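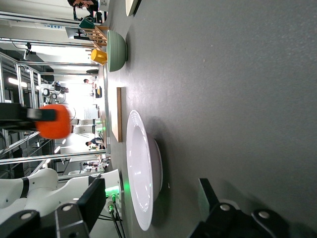 Home | Issues | Sections | About | Search

4. The open day as a field condition

4.1 Setting

The observations in this section come from the public open day at the Orngate laboratory on 02/05/2026. The lab opens its doors once a year, and the dish-handling cell has been on the tour for as long as there has been a dish-handling cell. Visitors like it. They all own plates, they all have opinions about plates, and most of them arrive believing that clearing a table is easy. By the time they leave, a fair number believe that it is easy for them and hard for us, which we count as public education.

The hall was not rearranged for the occasion. Neighboring workstations stayed where they were and several of our colleagues went on working at them, with varying degrees of good cheer. The tabletop, the tableware and the rack came from the set we use for ordinary trials. We had planned to buy a matching dinner service for the visitors, but the purchase order is, at the time of writing, still awaiting a signature.

Two control programs were shown. The first, which we call Roy, follows a fixed sequence of pick and place actions and asks for help when the sequence fails. The second, Arka, chooses its next object from the wrist camera view and does not ask for help, even when it should. Both had passed our internal checks during the previous week. Neither had been tested with an audience, and it was this gap that made us think the day might be worth writing up.

4.2 Procedure

Each demonstration began with a short talk, which we tried to hold to 5 minutes and did not. The operator then laid out the table, started one of the two programs, and stepped back behind the line. Visitors were told which program was running but not what it was likely to do. In the afternoon we also let visitors suggest where objects should go before the start. We recommend this to any group that feels too confident in its results.

Our own staff arrange a table the way people do when they want to go home: bowls upright, board flat, cup within reach. Visitors arrange a table the way people do when they want to see what happens. They laid cups on their sides. They pushed things into corners. One party held a brief private conference before moving a bowl by the width of a thumb, and then watched the robot with the closest attention we received all day.

The operator kept a written log of every stop, restart and manual intervention. A second staff member kept notes on what visitors said, without recording who said it. Comments were written down as near to word for word as the noise allowed. We made no attempt to time the individual grasps by hand, having tried this at the previous open day and produced a set of figures that mainly described how often the timekeeper was asked for directions to the restroom.

4.3 The board problem

Of all the items on the table, the cutting board gave us the most to talk about. A board lying flat is a poor thing to grasp. It offers a thin edge, it sits close to the surface, and the fingers have to come down low enough to meet the edge without also meeting the table. A person solves this by sliding the board over the side of the table or getting a fingernail under it. Our gripper has no fingernails, a point that was raised by a visitor of primary school age and is now an item in our hardware review.

The wrist camera adds its own difficulty. At the moment when the view matters most, the fingers fill a good part of it, and the edge being grasped is partly hidden behind the thing doing the grasping. Figure 1 shows a view of this kind, with the board between and beyond the fingers and the rest of the tableware spread over the table.

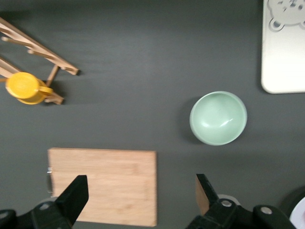 Figure 1. Wrist camera view during board handling at the open day. The yellow cup is lying on its side by the dish rack.

Roy treats the board as a known object in a roughly known place and goes where it has been told. If the board has been nudged, Roy closes on whatever is there, reports the result, and waits. Arka looks again on the way down and corrects. This is better engineering and, from the visitors' side of the line, much worse theater. A correction looks like hesitation. We heard "it's thinking" and "it's scared of it" many times over, and the second was said with real sympathy.

The cup raised a related matter. An upright cup can be approached from many directions, and both programs have a preferred one. With the cup on its side, the preferred approach becomes useless and the handle begins to matter. We had trained for this case, though with less enthusiasm than we had trained for the upright one, and the balance of our training set now seems to us to reflect the habits of the people who collected it.

4.4 What the visitors attended to

We had prepared a poster on grasp planning. It was 800 words long. We have no evidence that anyone read it, and one piece of evidence, in the form of a coat hung over it, that someone did not.

What people watched was the fingers. They watched them most closely in the moment before contact, and the talking in the room dropped when the gripper came down toward an object. Once something was lifted, attention drifted. Placement, which took us most of a year to get right, was generally met by people looking for the coffee.

Questions to the operator fell into a few groups. The most common was whether the robot could be bought. The next was whether it would break the plates. A smaller group wanted to know why it was slow, and here the operator's answer -- that it is slow because there are people standing near it -- was received politely and not believed. Very few asked how either program worked, and those who did were mostly engineers from Hedalby, who already knew and were checking whether we did.

4.5 Limits

This was a demonstration and was run as one. The operator could and did choose when to stop, and a stop that comes just before a failure leaves no failure in the log. The layouts were uncontrolled, which is their charm and also the reason we do not compare success rates for the two programs here. Readers who want such a comparison will find the bench trials in Section 5, where the bowls stay where they are put.

The visitors were also people who had chosen to spend a day off looking at a dish rack. We would not generalize from them to the public.

For next year we plan to keep the visitor layouts, drop the poster, and log the operator's reason for each stop at the time it is made. The purchase order for the dinner service has been resubmitted.

Related items

Layout habits in tabletop data collection
Notes on grasping thin objects from flat surfaces
Hedalby workshop report: sharing a hall with the public
Roy and Arka: bench trials and error log
Open day planning sheet, Orngate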